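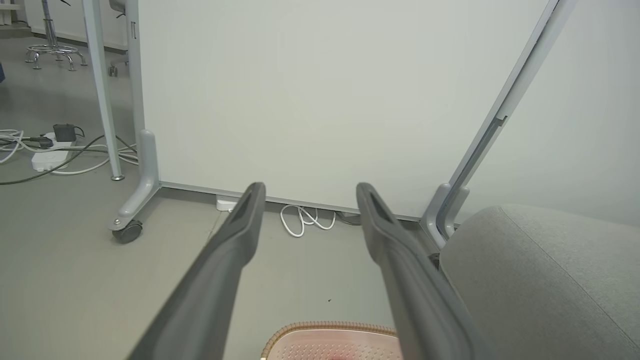
Guides > Skalham rooms > Talk kit > 4. Sound set-up

Overview Unpacking Sound Slides Pack-down

4. Sound set-up

For the Trummer speaker kit only. The old kit is in section 7. Allow 15 minutes, more if you have never done it. Do this before the chairs go out.

4.1 Before you plug in

1. Main switch on the speaker OFF. Both volume knobs all the way left.
2. Check the case: speaker, stand, power cord, two mics, receiver, charger, spare fuse. Anything missing, write it on the card in the lid.
3. Mic batteries. Green light = fine. Amber = charge now, you'll get through a short talk and no more.
4. Pick the outlet nearest the speaker spot. Not the one the coffee machine is on.

CAUTION: Stand legs fully open before the speaker goes on top. Two people to lift. Tighten the collar by hand, no pliers.

4.2 Placing the speaker

1. Front of the room, off to one side, ahead of the person talking. Never behind them or it will howl.
2. Raise it so the horn clears the heads of people sitting down.
3. Turn it in a little toward the middle of the back row.
4. Keep it out of corners. Corners make it boomy and you can't fix that with the knobs.
5. Cord along the wall, taped flat at any doorway.

Note: hard flat surfaces throw sound back, soft ones soak some up. Boards and partitions square on to the speaker are the worst, so angle them a bit if you can. Sofas and armchairs can stay where they are. 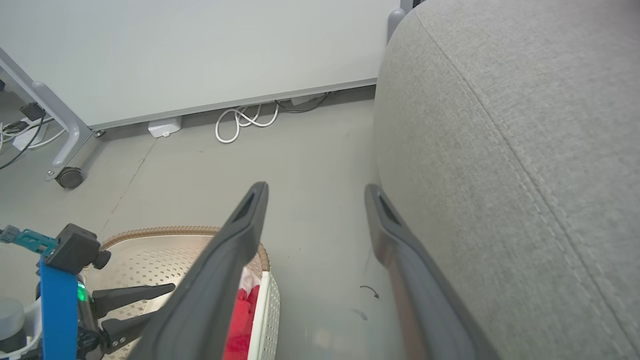
Fig. 4b. Gray upholstery, stitched seam.

4.3 Pairing the mics

1. Receiver on first. Wait for the steady blue light.
2. Mic 1 on. Hold the side button 3 seconds, let go when it blinks.
3. Blue on both = paired. Red = wrong channel, go up one and try again.
4. Same for mic 2. Must be on a diffrent channel from mic 1.
5. Main switch ON. Master volume to the first mark only.

Note: if the Endley room next door has a kit running, ask which channels they took. Two mics on one channel and you get each other's talks.

4.4 Level check

1. One person talks at the front in a normal voice. Not "testing testing". Read something out.
2. Second person walks to the back row, then down both sides.
3. Bring mic volume up until the back row is comfortable. Then master, small steps.
4. Ringing? Master down, move the mic away from the speaker, try again. Still there, take the treble down one notch.
5. An empty room sounds louder than a full one. Leave yourself some room on the knob.

The kit is good for around 300 people in the Tidberg hall with the doors shut. For groups of 21 or fewer leave it in the case, a normal voice will do.

CAUTION: Do not swap the mic cable while the master is up. Loud pop, bad for the speaker and for whoever is sitting next to it. 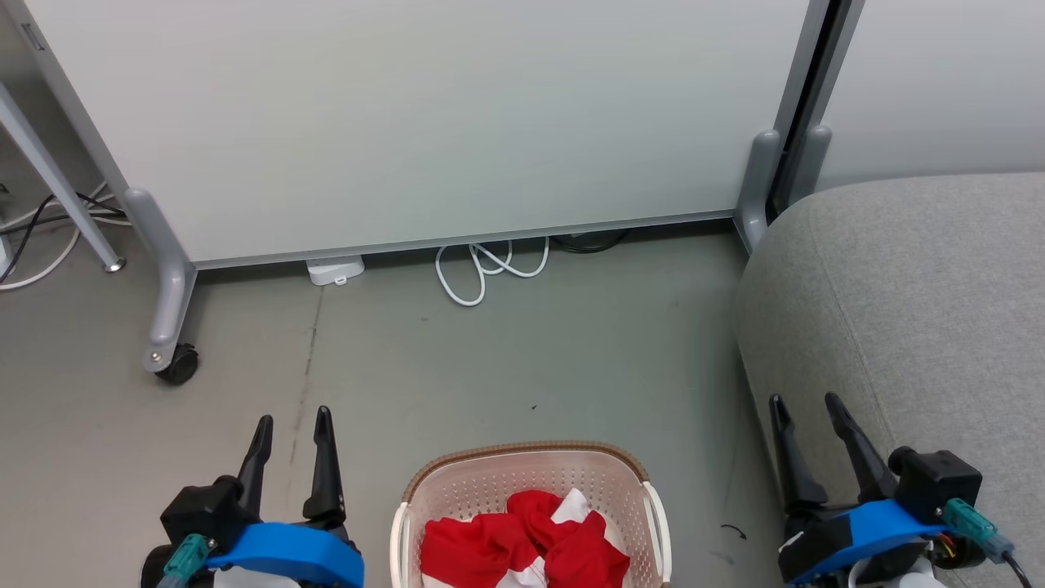

Nélida Villalba adds that step 3 in 4.4 works better with the person at the back sitting down, and that the treble should go down before anyone starts moving the stand. She also wants the receiver kept off the floor, up on the table, antennas straight.

Both changes go in at the November update. Til then do it her way if the ringing won't stop.

4.5 After the talk

1. Master down, speaker OFF, then receiver, then mics. In that order.
2. Mics into the charger, lights facing you.
3. Peel tape slowly, wipe the cord, coil it loose.
4. Speaker off the stand before you fold the legs. Two people again.
5. Sign the card. Slides are next, section 5.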